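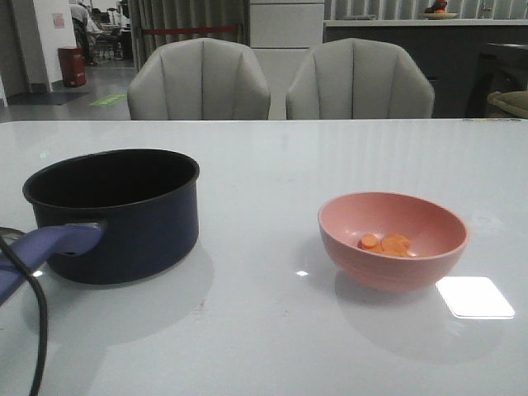
**Sprechzettel: Was kostet ein Arm, der Möhren kochen soll?**
*Budgetrunde, Stand 21. August 2022*

Langsam anfangen. Wasser trinken. Gleich zugeben, dass der Titel gelogen ist: Der Arm ist der billigste Teil des Vortrags, jedenfalls emotional. Für ihn gibt es ein Angebot mit Stempel. Für alles andere gibt es Luuk Leemans und seine Tabelle.

- Angebot von Trostari kurz einblenden, Endsumme abwarten lassen, weiterklicken
- Im Angebot enthalten: Arm, Steuerung, eine Schulung
- Im Angebot nicht enthalten: alles, womit der Arm etwas anfassen könnte

(Pause. Falls jemand lacht, war es jemand aus dem Einkauf.)

## Der Greifer

Hier langsamer werden. Die Finger stehen bei uns unter »Verbrauchsmaterial«, zwischen Kabelbindern und Druckerpapier. Im Juli habe ich das noch für einen Tippfehler gehalten. Ein Satz von Lidix kostet 451 Euro, Lieferzeit 26 Tage. Wer nur einen Satz bestellt, plant also Urlaub für das ganze Team mit ein. 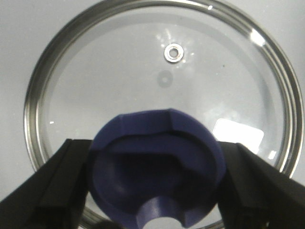

*Finger am Deckelknauf, Ansicht von oben*

Am Deckel erklären, warum die Fingerform Geld kostet. So ein Knauf ist rundlich, hat Kanten an Stellen, an denen man keine erwartet, und wurde für Menschenhände entworfen. Flache Finger finden das interessant. Zwei Varianten anfragen, beide ins Budget schreiben, eine davon später zurückziehen und als Einsparung melden.

## Töpfe, Deckel, Schüsseln

Eigene Kostenstelle! Pravesh Hendricks hat die erste Runde Geschirr über die Kaffeekasse abgerechnet. Das ging so lange gut, bis jemand Kaffee wollte. Jede Form mindestens doppelt kaufen, gleiches Modell, gleiche Farbe — die Nachbestellung sieht sonst anders aus, und dann fangen wir mit den Aufnahmen von vorn an.

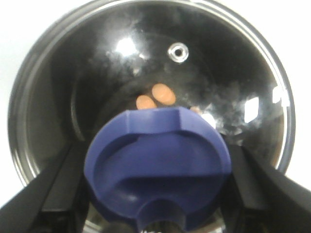 Glas und Edelstahl spiegeln außerdem. Das gehört in den Posten »Licht und Kamera«, den es in der aktuellen Fassung leider nicht gibt. Antrag liegt bei Gert Baloyi. Vorschlag: blendarme Leuchten, matte Tischauflage, Reinigungstücher. Die Tücher wurden sofort bewilligt.

## Arbeitszeit

Vier Leute, keine davon im Gerätebudget. Einrichten, Zurückstellen, Schüssel wieder an die alte Stelle rücken. Wian Baloyi führt darüber Buch, seine Spalte ist die längste.
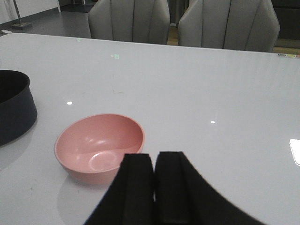

Elmarie Zwane hat beim Probelauf eingewandt, man könne den Arm auch erst einmal mieten und die Personalstunden ehrlich danebenschreiben, dann sehe man nach einem Quartal, ob sich der Kauf überhaupt lohne.

Darauf eingehen. Sie hat recht, und sie sitzt in der ersten Reihe.

- Mietangebot von Zommont: nur auf Nachfrage zeigen
- Wartungsvertrag: Kleingedrucktes vorlesen, aber nur den Absatz zur Anfahrt
- Rücklage für Finger: vor der Fragerunde beschließen lassen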